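The bin that ate my evenings

I promised a few of you an update on the arm, and I know I've been quiet. The short version is that I broke a gripper finger, got very cross, went back to the simulator for a fortnight and have come out the other side a bit wiser. The long version has more swearing in it, most of which I've taken out.

So, 19th October. I'd had the real arm picking small bits off a mat and dropping them into a tub for a whole afternoon without a hitch, and I was feeling pretty smug. Kátia Moura had come over to see it (she's the one who talked me into this hobby in the first place, so she deserves some of the blame). I put the kettle on, started the Jolludby script from the top, and turned round to say something clever about how reliable it had become.

Crunch.

The gripper had gone down into the tub, opened its fingers to let go, and then instead of coming back up it had set off sideways with its fingers still below the rim. The tub slid, hit the clamp at the edge of the bench and stopped. The arm didn't stop. It carried on pushing until one finger gave way at the root, and only then did the controller notice that something was wrong and lock everything up. Kátia got to the big red button before I did, and I was the one standing next to it. I'd like to say I was calm. I said a word and dropped a teaspoon.

Nobody was hurt, but I've thought a lot since about where my hand might have been. An hour earlier I'd been reaching in to straighten that same tub between runs, with the power on, because it was a faff to walk round and switch off. I don't do that any more. If you take one thing from this post, please make it that one!

Anyway, the fault. My first guess was the motor in the wrist, because of course it was, I'd been wanting an excuse to buy a new one. Kátia said look at the logs. I said the logs were boring. We looked at the logs.

What the script does at the end of each drop is simple enough: open, lift, travel. Lift goes straight up by a set distance, and travel takes the arm back over the mat. I'd set the lift at 112 millimetres months ago and forgotten about it. But in February I'd also added a little rule that skips any move if the arm thinks it's already near enough to the target height. It was meant to save time. "Near enough" was measured from the wrist and the target was measured from the fingertips, and when I changed to the longer fingers from Ikton those two numbers got close enough together that, now and then, the lift was skipped completely. Open, travel. Straight into the side of the tub.

Now and then is the nasty part. If it had happened every time I'd have found it in a minute. I went back through the old runs and it had skipped the lift 3 times before, and got away with it each time because the next object happened to be on the far side and the elbow swung up first. I had even noticed the tub moving once and blamed the cat.

With the real arm in bits I set the whole thing up again in the simulator, using Giáp, which I'd downloaded ages ago and never got on with. I still don't love it. The menus are all over the place and it crashes if you breathe on the lighting settings. But you can drive a virtual arm into a virtual bin as many times as you like and it costs you nothing, and after the price of that finger I was in the mood for free.

I ran the old script 69 times with the start positions jumbled up and it hit the bin on 21 of them. That was much worse than I'd expected and made me feel slightly ill, to be fair. Then I took out the clever little rule, measured everything from the fingertips, and added a check that won't allow any sideways move while the fingers are below the rim. No hits since. I've also turned the force limit right down, which I should have done on day one – it makes the arm slower and a bit dithery, but it'll give up long before anything snaps.

The new finger is on order from Flerport and should be here soon. Until then it's all on screen, and I'm fiddling with how deep the gripper needs to go before it lets go of things. I suspect I've been going in much further than I need to. Kátia reckons I could open just above the rim and let them fall. I reckon the ball would bounce straight back out, so we've got a packet of biscuits riding on it.

More when the post comes.
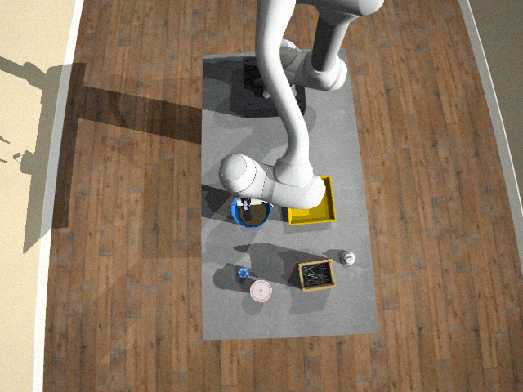

Gripper down in the blue bin in the simulator, with the ball, the crate and the rest still out on the mat.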